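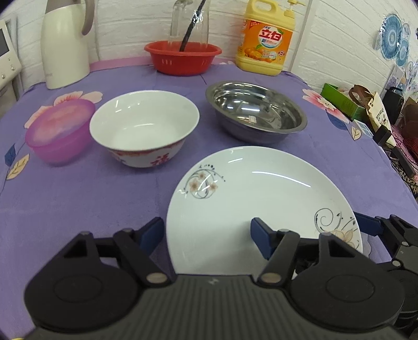
Soup, handwriting and a lot of shoeboxes: talking to Debora Greco

By Ilaria Pace

Debora Greco has the kettle on before I've got my coat off, and she is already telling me about dumplings. Specifically, a dumpling recipe that came to her on the back of a gas bill, in pencil, with the amount of flour given as "enough". She loves it. She has made it four times and had four different dumplings.

"The second lot were wonderful," she says. "The third lot you could have played tennis with. But I know more now than I did, and the woman who wrote it down knew exactly what enough was, so there's an answer in there somewhere!"

Debora collects family recipes, the kind that live in kitchen drawers and the backs of old diaries. She started nine years ago, when she was clearing her aunt's flat in Civilport and found a biscuit tin with 200 recipe cards in it. Her aunt had never mentioned them. Some were in her own writing, some in her mother's, and plenty were in hands that Debora didn't know at all.

"I sat on the kitchen floor and read every one," she says. "I was meant to be measuring the windows. There was one for a lemon pudding that said 'Jean's, but less sugar', and then in another pen, 'Jean was right'. I thought, well, I can't put that in a skip."

She typed them up in the evenings, made a few copies for cousins, and took the spares to work. A colleague brought in her grandfather's notebook the week after. Then somebody's neighbour turned up with a carrier bag. The collection now stands at 3000 recipes, and she has typed all of them herself, on the same small table by the back window where we're having our tea.

How the typing works

I ask whether she tidies them up, and she looks quite stern for a moment.

"No. I type what's there. If it says 'butter size of an egg', I type 'butter size of an egg'. If a word's gone under a splash of something I put a row of dots. Then underneath I write my own notes, in a different colour, saying what I did and how it went. People can ignore my notes. Lots of them should."

Those notes are a joy to read. On a barley soup: "Wants twice the water. Wants an onion. Lovely the next day with neither." On a ginger cake from 1961: "Leave it alone until Sunday, hide it if you have to." On a rice dish which came with no title and no quantities: "Made this for six, fed eleven."

The hardest part is the handwriting, she says, and after that the oven temperatures. Older recipes talk about a quick oven or a slow one, or tell you to put your hand in and count. Debora has a chart pinned inside her larder door with her best guesses in biro, many of them crossed out and done again. She also keeps a list of words she's had to ask about. There's a page and a half of names for the crusty end of a loaf.

The tasting evenings

Once a month, on a Thursday, she cooks from the collection and people come round to eat. It used to be her own front room, with guests on the stairs. These days it's the hall on Sarpong Street, which has a proper cooker and a hatch. Whoever gave her the recipe gets first helping, if they can come.

"That's the bit I get nervous about," she says. "You're handing someone a plate of something they last ate when they were seven. One chap had a spoonful of his nan's cabbage soup and went ever so quiet, and I thought, oh no, I've ruined it. And he said, 'It's right, but hers was saltier.' So we put more salt in! And then he had three bowls."

I went along to the last one. There was a bean stew, a flat bread with fennel seed and a steamed pudding that had taken most of the afternoon and was gone in ten minutes. The talk at my end of the table was nearly all about other food: what people's mothers put in a packed lunch, whether you should peel a broad bean, who had been made to eat tripe. A woman opposite me wrote out her father's pickled pears on a paper napkin between courses, and Debora had it off her before the custard came round.

She asks people to tell the story as well as the recipe, if they have one, and she types that up too. Some run to two pages. Others say things like "from the lady at the bus stop" and leave it there.

A book, eventually

For years people have been telling her to make a book of it. She has always said no, mostly on the grounds that she'd have to choose. Last winter she gave in. A small printer called Clurard is doing a first run of 1000 copies, with ninety recipes in it and a good wide margin down each page so that people can write their own arguments next to hers.

"I asked for the margin before I asked about the cover," she says. "I want them to come back filthy. I'd like to see one in twenty years with gravy on it and somebody's granddaughter saying 'Debora was wrong about the onion'."

Choosing took her from January until the clocks changed. She did it by cooking, and when she couldn't decide between two she invited people over and watched which dish was scraped clean. The lemon pudding is in, with both of her aunt's notes. So is the gas bill dumpling, with the flour still listed as enough -- though there is a long note underneath.

Before I go I ask what she'd say to anyone with a drawer of their own at home.

"Put a name on it," she says straight away. "Just go and write on the back who it came from. You think you'll always know, and your children won't have a clue. And if the person's still about, ring them up and ask them to make it while you stand there. Bring some scales! My mum puts in 'a bit' of nutmeg, and I've caught her hand and weighed it, and she was furious, but I've got the number."

She wraps up a piece of ginger cake for my train and writes on the foil, in capitals, the day I'm allowed to open it. Her next tasting evening starts at half past six, with pea soup and two kinds of plum tart, and anyone bringing a recipe is asked to let her take a copy before they sit down.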